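Das Kabel ist immer schuld

Juni
Von J. Zineck

Wer zwei Roboterarme an einem Tisch betreut, lernt früh, dass die Programmierung der angenehme Teil ist.

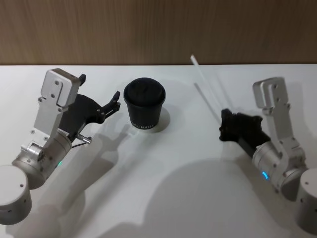

Meine These lautet: Eine Zelle wird durch den Menschen gut, der sie morgens nachzieht, ausrichtet und misstrauisch anschaut. In unserer Werkstatt in Zitlow heißt die Zweiarmzelle intern Cinddale, den Namen hat sie von einem Vorgänger geerbt, der längst verschrottet ist. Die Übung klingt nach Kindergeburtstag: ein schwarzer Becher mit Kuppeldeckel in der Mitte, rechts ein Greifer, der einen dünnen weißen Trinkhalm schräg in die Luft hält, links ein zweiter mit offenen Fingern. Ein Halm verzeiht allerdings nichts. Sitzt die Halterung am Handgelenk auch nur ein wenig schief, merkt man es an seinem Ende zuerst, und zwar mit einer Deutlichkeit, die ich mir von mancher Fehlermeldung wünschen würde.

Im Protokoll stehen inzwischen 1.766 Zyklen. Das ist nicht viel, es reicht aber für Vorurteile. Meines betrifft die Schrauben. An der Halteplatte des linken Arms habe ich im Frühjahr eine ganze Woche nach einem Softwarefehler gesucht, habe Koordinaten neu eingelernt, Geschwindigkeiten halbiert und die Beleuchtung beschimpft. Es war eine Schraube, eine Vierteldrehung hat genügt. Seither prüfe ich alle 48 Stunden die Verschraubung, vor dem ersten Kaffee, weil ich danach zu optimistisch bin.

Die Wartungsanleitung der Firma Jafarzadeh, von der unsere Halterungen stammen, umfasst 40 Seiten und empfiehlt eine Kontrolle bei Bedarf. Bedarf ist ein schönes Wort. Er stellt sich erfahrungsgemäß kurz vor Feierabend ein, meistens dann, wenn Besuch im Haus ist und jemand gerade gesagt hat, das laufe jetzt alles von allein.

Mich ärgert daran die Rangordnung. Für ein neues Bahnplanungsmodul findet sich immer Geld, für einen vernünftigen Drehmomentschlüssel habe ich drei Anträge geschrieben. Der Schlüssel kostete am Ende rund 100 Euro und hat mehr Ausfälle verhindert als jedes Update, das ich einspielen durfte - jedenfalls nach meiner Strichliste, die zugegebenermaßen ich selbst führe.

Und das Kabel? Es war bislang zweimal schuld. Beim dritten Mal hatte ich es nur verdächtigt, ausgebaut und falsch herum wieder eingesteckt.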